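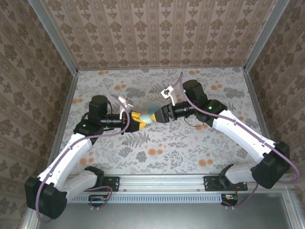 テルステッド語学教室について

はじめまして、テルステッド語学教室のラトリー・インタラスックです。長い名前なので、教室ではみんな「ラトリーさん」か、小さい子だと「ラッちゃん」と呼んでくれます。どちらで呼ばれても返事をしますので、お好きなほうでどうぞ!

教室で教えているのはタイ語、スペイン語、英語、それから日本語の四つです。「なんでその組み合わせなの?」と見学の方によく聞かれるんですが、単純に、集まった先生たちの得意なことばがそれだったんです。最初は私がひとり、自宅の台所のテーブルでタイ語を教えていました。鍋の横に文字表を貼って、お湯が沸くまでに声調の練習をして、できあがったスープを生徒さんと一緒に食べて解散、という(いま思うとかなりのんびりした)教室でした。

そのうち生徒さんのお友達が来て、そのまたお友達が来て、椅子が足りなくなって、いまの場所に引っ越しました。通りから少し入った二階で、階段がちょっと急です。ベビーカーの方は下でベルを鳴らしてくださいね、誰かが走って降りていきます。

レッスンのこと

一回のレッスンは40分です。短いですか? 体験に来た方はだいたいそうおっしゃいます。でも、終わったあとの顔を見ると、けっこうくたくたなんですよ。うちは先生が黒板に向かって話している時間がほとんどなくて、生徒さんがずっとしゃべっています。まちがえても止めません。話が終わってから「さっきのあれ、もう一回言ってみて」とやります。

グループは最大6人まで。これは引っ越してからずっと変えていません。一度だけ増やしてみたことがあるんですが、いちばん静かな生徒さんがひと言も話さないまま帰ってしまって、その日の夜に元に戻しました。

教科書は使うクラスと使わないクラスがあります。スペイン語の入門は薄い本を一冊、タイ語は私の手書きプリントです。字が読みにくいと言われ続けていて、すみません、練習しています。

先生の紹介

レナト・サラサールはスペイン語の担当です。声が大きいので、隣の部屋で英語をやっていると動詞の活用が一緒に聞こえてきます。おかげで英語クラスの小学生が「アブロ、アブラス」と歌いながら帰っていったりします。料理の話になると止まりませんから、急いでいる日はお昼ごはんの話題を避けてください。

カエタノ・セプルベダもスペイン語ですが、こちらは文法をじっくりやりたい方向け。試験を受ける人の面倒もみています。レナトとは単語の使い方でしょっちゅう言い合いになっていて(育った国が違うので)、それを聞いているだけで勉強になる、という上級の生徒さんもいます。

英語はガルバ・オグンレイエです。子どもクラスと、仕事で英語のメールを書く大人のクラスを受け持っています。ガルバ先生の宿題は少ないけれど必ず出ます。忘れたら次の週に二回分です。

日本語クラスは、この町に引っ越してきた外国の方が中心です。私もかつては市役所の書類の前で固まっていたひとりなので、このクラスにはどうしても力が入ります。ゴミの分別表を読む、病院で「ずきずき」と「ちくちく」を言い分ける、回覧板を次の家に持っていく。そういうことばから始めます。「ずきずき」はいまでも私自身あやしいです。

どんな人が通っているの?

いちばん多いのは仕事帰りの大人です。旅行が好きな方、ご家族にタイやメキシコの人がいる方、字幕なしでドラマを見たい方。理由がはっきりしなくても大丈夫です。「なんとなく」で来て、もう何年も続いている方もいらっしゃいます。長くお休みしたあとに戻ってきてくれる方も多くて、そういうときはこちらも本当にうれしい!

お子さんは小学生からお預かりしています。宿題を先にやりたい子は、レッスン前に待合の机を使ってください。お菓子は、ほかの子に分けられるものだけ持ち込みOKです。

11月には毎年、発表会をします。発表会といってもスピーチの日ではなくて、それぞれ習っていることばで料理を一品紹介して、食べて、片づけて帰る会です。去年はレナトのクラスが豆の煮込みを作りすぎて、みんな容器に入れて持って帰りました。見学の方も参加できますので、お皿とお箸を持っていらしてください。

体験レッスンとお問い合わせ

体験は一回だけ、通常のレッスンにそのまま入っていただきます。体験用の特別メニューはありません。いつもの感じを見てもらったほうが、お互いに楽ですから。筆記用具だけお持ちください。入会するかどうかはその場で聞きません。おうちで考えて、気が向いたらお電話かメールをください。

お電話はレッスン中だと出られないことが多いです。留守番電話にお名前と、習いたいことばを入れておいてもらえれば、夜までに私からかけ直します。メールなら何語で書いてくださってもかまいません。返事は、たぶんちょっと直したくなるのを我慢しながら書きます。

では、教室でお会いしましょう。階段、気をつけて上がってきてくださいね。

サイト内を検索 キーワードを入力 検索

最近の記事
タイ文字、どこから覚える?
レナト先生の豆の煮込み(作りすぎない分量)
子ども英語クラスの宿題について
カエタノ先生に聞く、点過去と線過去
日本語クラス「回覧板ってなに?」
夏休みの時間割のお知らせ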